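We're hiring: equipment planner for the robot side of the shop (part time to start, could grow)

Hi! I'm Umut Karabulut and I run the automation group at Skukwood. I've been doing our equipment buying on the side for way too long, and my spreadsheet has become a scary place. So I'm looking for somebody who likes this stuff to take it off my hands.

What we do: we work on getting pairs of small arms to handle soft things. Bags, pouches, fabric, anything that flops and folds. It's slow, fiddly work and I love it, but it eats parts. Servos, gripper fingers, cables, camera mounts, you name it. Right now I order when something is down to the last spare, and then I pay for rush shipping and feel bad about it.

What you'd do: build us a real equipment plan that runs through 2029. We have 11 stations and want to get to 26, and I need to know what that costs before I go ask for the money (floor space, power, tables, spares, the lot). You'd talk to suppliers, mostly Juterel and Onex, get quotes I can compare side by side, and tell me when I'm being cheap in the wrong place. There's also a long argument going on here over whether to keep printing our own mounts or buy them from Şimşekoğlu. Please come settle it! 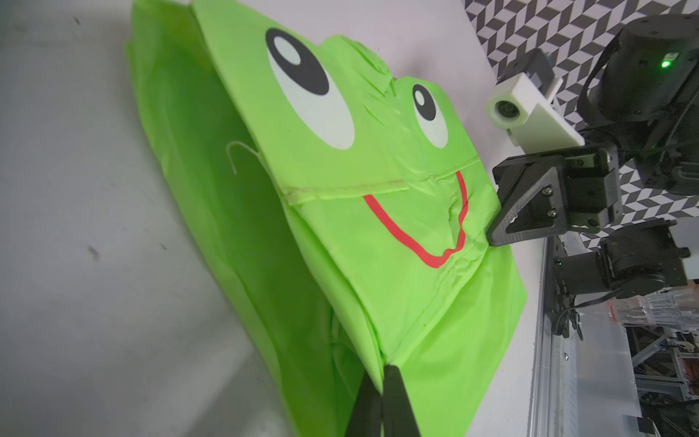 The first month would mostly be sitting with the people who run the stations and writing down what they use up and how fast. After that you'd own the budget sheet and the order calendar, and we'd meet once a week to go over it. I'd like a first draft of the plan by June, even if it's full of question marks.

You don't need to be an engineer. If you've bought gear for a lab, a print shop, a theater, a school district, whatever, I want to hear from you. You do need to be good with spreadsheets, okay with calling a vendor back for the third time, and willing to crouch under a table to read a part number. Knowing what a servo is would help, but I can teach you that over a coffee.

Hours are 5 mornings a week, starting at 9 a.m., and you can do some of that from home once you know the floor. Pay depends on experience and I'll tell you the range on our first call, before you spend any time on interviews.

To apply, send me a short note about something you bought for work that you'd buy again, and something you wouldn't. A resume is nice too, any format. Put "equipment planner" in the subject line so I can find it. I read all of them myself, so give me a few days to write back!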